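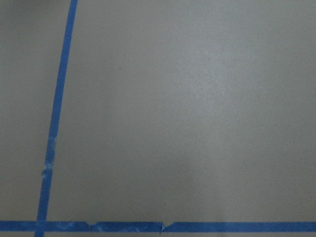

From: Renata Malinowski
To: Favbridge Tenants list
Date: November 22, 2025
Subject: Re: Storage room allocation and the new access hours

Dear members,

Thank you to those who replied to the notice on storage. Mr. Rosales raised several points that other tenants have also put to the office, and the answers are given below so that everyone has the same information.

Jacinto Rosales wrote:
> The notice says that the storage rooms on the Worku Street side will
> close at 7 p.m. starting in January. Several of us work late and can
> only get to our lockers after that. Will there be any exception?
> Also, my renewal form lists locker 202, but I have had 259 since I
> moved in. Which one am I paying for?
> Last, is the fee still $12 a month?

On the hours: the 7 p.m. closing applies to the Worku Street entrance only. The entrance from the courtyard will stay open until 10 p.m. on every day of the week, and the same key works for both doors. The notice should have stated this, and a corrected copy will be sent to each household.

On locker numbers: the renewal forms were prepared from an old floor plan. Tenants should cross out the wrong number, write in the correct one, and initial the change. Mr. Rosales will keep locker 259. No one is required to move any belongings.

On the fee: the monthly charge will be $13 beginning in January. Tenants who pay for the full year in advance will be billed at the present rate of $12 a month. Payment may be made by check or through the tenant account page. Cash can no longer be accepted.

Bicycles may not be left in the corridor between the lockers. The fire inspector noted this at the last visit, and bicycles found there will be moved to the rack in the courtyard. Paint, solvents and fuel may not be stored in any locker.

Signed forms should be returned to Waltraud Frei at the Favbridge office before the end of the month. Tenants who wish to give up a locker should also write to Ms. Frei, who keeps the waiting list.

Sincerely,
Renata Malinowski
Tenant Services, Favbridge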